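**Urkorwood sucht Teilnehmende für eine Verbraucherstudie zu Lagerzeiten von Hefeteig (m/w/d)**

Standort: Nondon, Gebäude Sengar
Zeitraum: Oktober, 9 Termine
Aufwand: bis zu 50 Minuten je Termin

Untersucht wird, wie sich die Dauer der Kühllagerung auf den wahrgenommenen Geschmack von Fladenbrot auswirkt. Verkostet werden Proben zu je 83 g, die Bewertung erfolgt schriftlich.
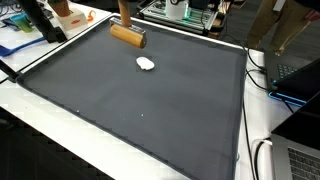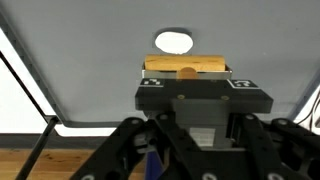
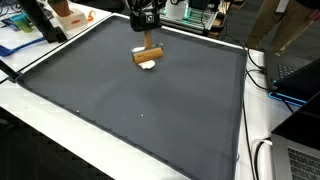 Voraussetzungen:

- Mindestalter 18 Jahre
- keine Unverträglichkeit gegenüber Weizen oder Hefe
- Nichtraucher
- Deutschkenntnisse ausreichend für den Fragebogen

Die Aufwandsentschädigung beträgt 300 Euro und wird nach dem letzten Termin überwiesen. Bei vorzeitigem Abbruch erfolgt eine anteilige Zahlung. Fahrtkosten werden nicht erstattet.

Anmeldung schriftlich beim Studienbüro Trellton, Kennwort „Hefeteig“. Bekannte Allergien bitte angeben.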